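Bench rules for a shared arm, revised

May 7, 2025

I rewrote the bench rules for our arm cell in March and have been working under them long enough to correct them. The first version ran to 17 items. Most were copied from an older document written for a fenced machine at Pridell, and a good share of them had no meaning on a small cell with a wood tabletop. The current version is shorter. It covers tool changes, the stand, loose parts, and what gets written down.
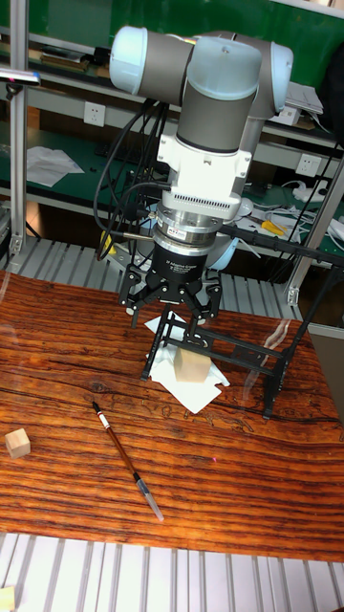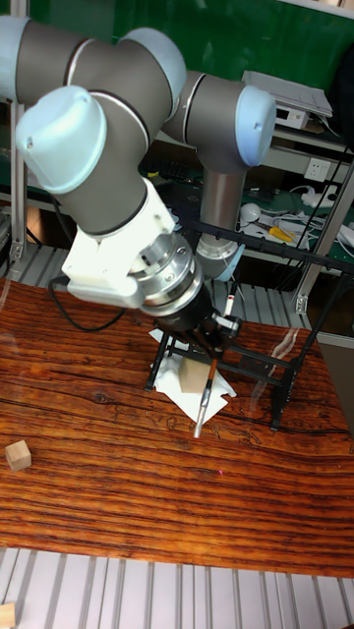

Tabletop work at the cell, with the stand, the two small cubes and the pen.

Rule one concerns the end of the arm. Every part between the wrist and the object counts as part of the tool: adapter, flange, sensor, gripper body, fingers, and whatever the gripper is holding. The payload and center of mass entered in the controller have to match that whole stack. The old rules said "set payload after tool change," and people read that as the gripper alone. An adapter block adds both mass and offset. With the wrong values, hand guiding drifts and the contact thresholds lose their meaning, because the controller is subtracting a load that does not exist.

The force sensor gets zeroed in free air, in the orientation the task starts from, with nothing touching the fingers. Zeroing with the fingers resting on a surface hides a real force in the offset. I have done this twice myself and lost an afternoon each time.

Rule two is speed. New programs run at a cap of 200 mm/s until they have completed without a stop, and the cap stays on for any motion that passes near the stand. Free-space moves well above the table may go to 400 mm/s after review. These are our own numbers for our own cell. They come from our stopping distance measurements and should not be carried over to another arm, another payload or another controller version. ISO 10218 and ISO/TS 15066 are the documents to read for the general case, and neither one will give you a single number that saves you from doing the assessment.

Rule three is the stand. Open frames are a nuisance for collision checking. Daryna Hutsuliak, who maintains our planning scene, first modeled ours as one solid box, and the planner refused every path to the space under it. Modeling each bar separately works, with a margin on every bar, but then the model has to agree with the table. So the feet positions are marked, and the stand is checked against the marks before the first run of a session. If it has moved, it goes back to the marks. Editing the model to fit a shifted stand is not allowed, since the next person will not know it was done.

Rule four covers cables. Any cable that leaves the wrist must have enough slack for the full rotation range of the program, and that slack must not be able to hook a bar. The check is manual: jog each wrist joint to both limits used by the program, at the lowest speed setting, with one hand on the enabling device. Look at the loop at both ends of travel. A loop that clears at one end may not clear at the other — this is the check that gets skipped most.

Rule five is loose parts. Only objects named in the task sheet may be inside the reach of the arm. Pens are listed by name now. A pen is long, rolls easily and has a hard point, so when it is used as a work object it goes on the sheet with its start position and tip direction. When it is used for writing notes it lives off the table. The same goes for paper and tissue: listed if it is part of the task, removed if not. A soft layer under a cube also changes the height of the cube, so a grasp height taught on bare wood has to be taught again.

Rule six is the log. One line per run: program name, tool stack, payload value, speed cap, stop cause if any. We tried the Gatance template for this, which wanted a full page, and compliance was poor. The single line gets filled in.

Two items are still open. The first is who may raise the speed cap. At Engelhardt it took a second signature, which I liked, but our group is small and the second person is often out. The second is whether a protective stop needs a review before restart. My current position is that the first stop in a session may be cleared by the operator and the second ends the session until the cause is written in the log — Daryna thinks this is too lenient.

I will post the full text of the sheet when the restart rule is settled.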